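Chapter 5
Who Decides What Hangs on the Wall

Most visitors walk through a museum without thinking about how the objects got there. The labels give a title, a date, and a line about materials. They rarely say who proposed the work, who argued against it, or what was left in storage to make room. This chapter looks at those choices and at the people who make them.

We begin with acquisition. A museum can get a work by buying it, by accepting it as a gift, or by taking it on long-term loan. Each route brings its own pressures. A gift costs nothing at the door, but it has to be stored, insured, and cleaned for as long as the museum keeps it. Donors may also ask that a group of works stay together, and this can tie up a gallery for decades.
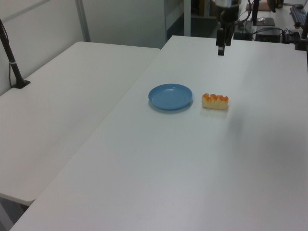 Figure 5.1 A plate and a toy bread roll on a white table.

The Hafstein Museum, which we return to throughout the chapter, owns 2,154 works. On the day its records were last checked, 54 of them were on view. The rest were in storage, out on loan, or waiting for treatment. Ratios like this are common, and they raise a plain question: if so little is shown, what is the collection for? Some curators answer that storage is a kind of library, kept for study. Others say that a work that is never seen has not really been collected at all.

The second topic is display. Two museums can own similar things and tell very different stories with them. At Hafstein the galleries run by date. At the Biren Collection they run by theme - food, work, travel, mourning - and a painting from one century may face a photograph from another. Neither plan is neutral. A room arranged by date suggests that art moves forward in steps, while a room arranged by theme suggests that people in distant times shared the same concerns.

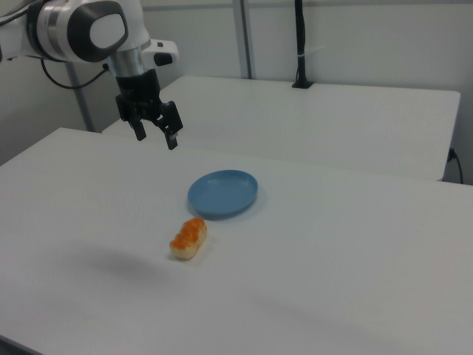

Figure 5.2

Spacing is one of the quietest tools a curator has. Crowded walls ask the visitor to compare, and empty space asks the visitor to stop. The effect does not depend on the value of the object. The shallow blue plate in Figure 5.2 is an ordinary shape, but with so much white tabletop around it the eye goes to its raised rim and its slightly lighter inner surface. Put the same plate in a full cupboard and few people would notice either one. Keep this in mind when you read the Hesitz case study, where a change in spacing led to a public dispute.

Key terms for this chapter: acquisition, deaccession, long-term loan, provenance, thematic display.

Before you read on, visit a local gallery or museum and choose one room. Draw a simple floor plan and mark where each work hangs. Note which work you saw first from the doorway. Bring the plan to class - you will need it for the exercise at the end of Section 2.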